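Pots That Aren't for Cooking In

Every kitchen has at least one pot that has never met a flame and never will. Ours has several. They came from markets, from aunts, from a shop in Stustlow that I have been asked not to go back into, and for years they lived on top of the cupboards growing a coat of grease and fluff. Then we moved to a smaller kitchen and anything that wanted to stay had to earn its place.

So, some notes on painted pottery and the small loose things it can be made to hold.

Find out what the glaze can stand. If you don't know where a pot came from, or it was sold as an ornament, treat it as an ornament and keep unwrapped food out of it. Bottle tops, corks, string, clothes pegs, birthday candles and that one key are all fine. Soup is not. My neighbour Renu Kashyap serves olives from a thing marked "decorative only" and is in rude health, but I still go for the crisps.

Wash by hand, in a plastic bowl if you have one, and take your rings off. Lukewarm water, a drop of washing-up liquid, a soft cloth. Painting that sits on top of the glaze will come away under a scourer, and it comes away in the middle of the pattern where you'll see it every day. A soft old toothbrush is good for the join where a handle meets the rim. Dry the inside properly and leave it overnight before anything goes in. Unglazed bases drink water and then leave a ring on the worktop.

Never lift a pot by its loops. I know that's what they look like they're for. Put one hand under the belly and the other round the side, particularly if the pot is full of marbles (ask me how I know).

Lay it down to fill it or empty it. A wide-mouthed pot on its side shows you what has sunk to the bottom, and saves you tipping the lot over the floor to reach one cork. Do it on wood or a folded tea towel, never on tile or stone, and wedge a rolled cloth behind the round part if it has a mind to wander.

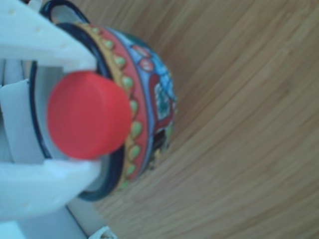 Red piece at the mouth of the painted pot, on the bamboo.

Put a lining in. A circle of felt at the bottom stops hard things clinking and saves the inside from scratches. Cut it slightly too big and push it down with a wooden spoon. I bought mine from Bandara, who sell it in sheets, and have enough left to line every pot in the county.

One sort of thing per pot. This is the rule we break most. Babita Kaushik, who gave us our biggest one, keeps hers strictly for jar lids and can find the right lid in the time it takes me to find the jar. Ours began as a home for bottle tops and when I last emptied it I found 19 batteries, all of them flat, and a tooth. If a pot must be mixed, put the small stuff in a drawstring bag first so it comes out in one go.

Dark rims show everything. A glossy black edge is very handsome and holds a fingerprint like a police file. Wipe it with a barely damp cloth, then buff with a dry one. Spray polish leaves a film that collects dust, and then you are back where you started, only smelling of lemons.

Chips: rub the sharp edge down gently with very fine wet sandpaper (I use 2000 grit) and leave it alone. I have tried touching up black glaze with nail varnish. From across the room it passes. Ravindra, Babita's husband, uses model paint and a brush with about three hairs, and his passes from rather closer, though he does need the whole table and silence.

Keep them off the edge of the shelf, and off any shelf above the kettle. Steam loosens felt, labels and, in the end, the shelf.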